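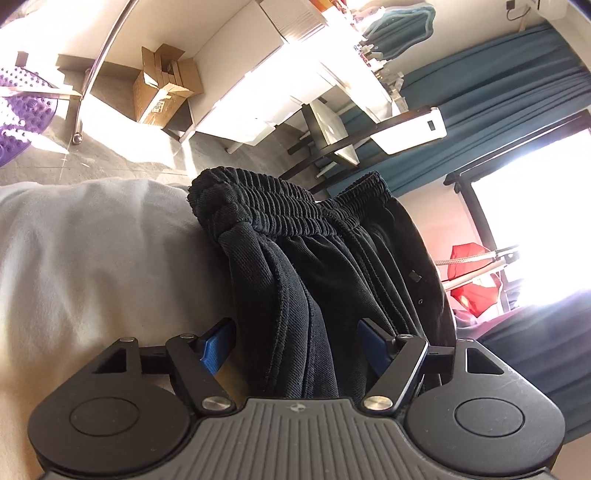
I got to the Skirside open day on Monday a bit before ten, which left me time for exactly one bad coffee before the robotics club started its tour. I'd signed up mostly for the drone people (sorry, drone people!) and ended up spending nearly the whole morning with the clothes-handling project.

The project is called Cuvine, and the idea is to teach a robot arm to deal with clothes by having students do the job first, by hand, holding the same kind of gripper the arm will use later. Irfan Nasution runs the sessions and he is a very patient man. He told us they have 47 practice runs they're happy with and a much bigger pile they aren't. The goal by the end of the school year is over 2,000, and when he said that number one of the students behind him just groaned.

What I liked is that they work with beds and everyday mess instead of a clean lab table. Dark fabric is the hard part, according to Irfan. Black folds against black folds, and then there's a waistband, which is thick and gathered and bunches up however it wants. Pick a thin layer and you get one thing, pick the elastic and you get the whole garment coming along for the ride. 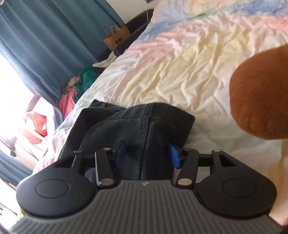
*Blue fingertips on a folded bit of navy fabric, duvet underneath.*

Of course I asked for a turn. You squeeze, the two jaws come together, and you suddenly realize how much your own fingers do without telling you! I kept going in too steep and pushing the cloth down into the bedding. My first decent pinch took me 42 seconds, and a kid who looked maybe fourteen did it straight after me while talking to her friend about lunch.

The second half was upstairs in the Wróbel room, where they go through the runs on a big screen and throw out the bad ones. Slower going, and the chairs are terrible, but there was a good argument about whether a dropped sock should count as a failure or be kept so the robot learns to pick it up again. I'm with the keep-it side.

If you're going next time, book the early slot, because the later group was twice our size and hardly anyone got to hold the gripper. Parking is behind the gym. I did catch the last ten minutes of the drones on my way out, and they were fun too.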